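Fludbridge Youth League Enters Its Seventh Season: A Conversation with Gülizar Gündoğdu

September 23, 2026

The Fludbridge Youth Basketball League opens registration this week with 121 places across its junior and senior divisions. Gülizar Gündoğdu, who was appointed league coordinator in March, met with the Parks and Recreation newsletter to discuss fees, scheduling and the state of the game in the town.

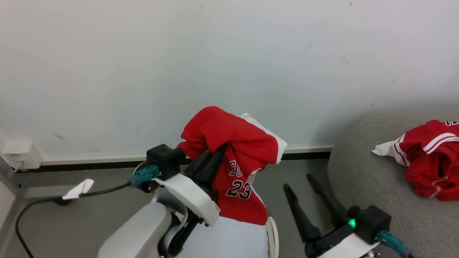
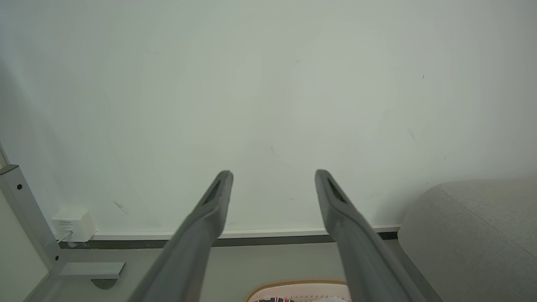
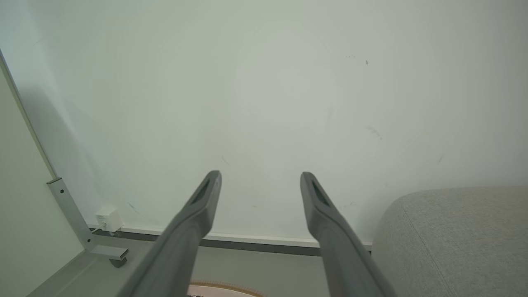
Catrin Meredith had written to the newsletter over the summer that the league was asking too much of families with more than one child, and that two practices a week on opposite sides of town could not be managed by a parent who worked evenings. Her letter was put to Ms. Gündoğdu at the start of the interview.

"I agree with most of it," she said. "The old schedule was built when we had one gym and four teams. We kept adding teams and never went back to look at what we were asking of people. A family with a nine-year-old and a thirteen-year-old could be driving to Handon Street and to the Ifans Center on the same evening, half an hour apart."

Under the new schedule, siblings will be assigned to the same building wherever the age divisions allow it. Junior teams will practice once a week until the winter break, and twice a week only in the period before the spring tournament. Senior teams will continue with two sessions.

The change was not welcomed by every coach. Several told the department that one session a week leaves little time for anything beyond warm-ups and a short scrimmage. Ms. Gündoğdu said she understood the concern but did not share it in full.

"At eight or nine years old, they need to handle the ball and they need to enjoy it," she said. "I have watched practices where the children stood in line for most of the hour. If we use the time well, one session is enough for that age. I would like to see six short drills with every child moving, and then a game."

Fees will remain at last season's level. A second child in the same household will be charged half the regular amount, and the reduction will be applied at the time of registration with no separate form. Families who need further help may speak with the front desk at either location – requests are kept private and are not shared with coaches.

Asked about playing time, which has been the most common subject of complaints to the department, Ms. Gündoğdu said that the rule for the junior division is now in writing. Each child who attends practice will play at least two full quarters of every game. Coaches will turn in a substitution sheet to the scorer's table before tip-off.

"It was always the custom, but a custom is hard to point to when a parent is upset," she said. "Now there is a page in the handbook, and the coach and the parent can read the same words."

The senior division has no equal-time rule, and Ms. Gündoğdu does not plan to introduce one this year. She noted that older players had been asked for their views at the end of last season and that most preferred to leave the matter to the coach.

The interview turned last to officials. The league relied on seven referees last season, several of whom worked three games in a row. A training course for new referees, open to residents aged sixteen and over, will be held at the Ifans Center before the first games. Those who complete it will be paid for each game and will work alongside an experienced official in their first month.

"I started that way myself," Ms. Gündoğdu said. "I was a poor shooter – a really poor shooter – and I wanted to stay in the gym. Refereeing let me do that. I learned more about the game with a whistle than I ever did as a player."

Registration forms are available at the front desk of both buildings during regular hours. Returning players must submit a new medical form, as forms from last season will not be carried over.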